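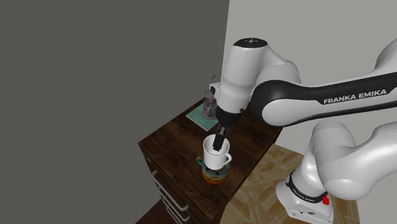

Chapter 3
Number Sense Before Arithmetic

3.1 Overview

Children who enter kindergarten able to recite the numbers from one to twenty are often described as being able to count. The description is accurate in a narrow sense. Reciting a fixed list of words is a memory task, and it can be done well by a child who does not yet know that the last word said tells how many objects are in the group. The gap between the two abilities is the subject of this chapter.

Chapter 2 dealt with the comparison of quantities without number words: more, fewer, the same. The present chapter takes up what happens when number words are attached to quantities, and how classroom materials, both printed and digital, can support or interfere with that process. Addition and subtraction are left to Chapter 4.

After studying this chapter, the reader should be able to:

Distinguish rote counting from object counting.
State the principles that govern a correct count and recognize a violation of each.
Explain subitizing and its relation to counting.
Judge whether a counting activity requires the skill it claims to teach.
Record a child's counting performance in a form that another teacher can use.

Key terms: cardinality, one-to-one correspondence, order irrelevance, rote counting, stable order, subitizing, tagging.

3.2 Rote Counting and Object Counting

Rote counting is the production of number words in sequence. In English, the sequence up to twelve has no useful pattern and must be memorized. The teens are partly regular, but the order of their parts is reversed compared with the decades that follow: "fourteen" places the four first, while "twenty-four" places it last. Errors cluster at these points. A child who says "eleven, twelve, thirteen, fifteen" has an incomplete list. A child who says "twenty-nine, twenty-ten" has found the rule and applied it one step too far. The second error is the more advanced of the two and should be recorded as such.

Object counting requires the same list and, in addition, the coordination of each word with one object. The act of pairing a word with an object is called tagging. Young children usually tag by touching, then by pointing, and later by eye movement alone. A child who has moved to pointing may return to touching when the set is large or badly arranged. This is normal and need not be corrected.

3.3 The Counting Principles

A count is correct when three conditions are met. Under the stable order principle, the number words are used in the same sequence every time. Under the one-to-one principle, each object receives one word and no object is skipped or tagged twice. Under the cardinal principle, the final word names the size of the whole set.

A further principle, order irrelevance, states that the objects may be counted starting from any position. Many children who satisfy the first three will still refuse to begin a count in the middle of a row. The refusal suggests that they regard "one" as the name of the object on the left.

The cardinal principle is commonly tested in one of two ways. In the "how many" task, the child counts a set and is then asked how many there are. A child who counts again from the beginning has probably not reached cardinality. In the "give me" task, the child is asked to hand over a certain number of objects from a larger pile. The second task is harder. It requires the child to hold the target number in mind and stop on reaching it, and a correct response is stronger evidence than a correct response to the first.

3.4 Subitizing

Very small sets can be recognized without counting. Most preschool children name sets of 2 or 3 at a glance, and the speed of the answer rules out a silent count. Larger sets may be recognized if they fall into a familiar pattern, such as the dots on a die. Teachers should therefore avoid drawing conclusions about counting from very small sets alone. A set of 15, arranged in a line and then scattered, gives more information.

3.5 Evaluating Counting Materials

The Pusbridge counting cards, used in several of the exercises in this chapter, show each set in a row, in a ring, and without pattern. The ring is included because it has no natural stopping point, and a child must mark or remember the starting object.

Digital activities need closer inspection. In one common design, each object changes color when tapped and a recorded voice supplies the next number word. The program has then done the tagging and supplied the list, and the child can complete the screen without any knowledge of either. The Kaneko number sequence turns off the voice after the first level and leaves tapped objects unchanged, so that double tagging is possible and can be observed. A score of 80 percent on the first design and the same score on the second do not measure the same thing.

When reviewing any activity, the teacher should note who supplies the number word, who keeps track of the objects already counted, and whether the child must state a total. The review form in Section 3.8 follows this order.

3.6 Before You Continue

Observe one child counting a set of 15 small objects. Write down the words said, in order, and mark each skipped or repeated object. Do not prompt or correct. Keep the record at hand while reading Section 3.7, where the notation used in the rest of the chapter is introduced.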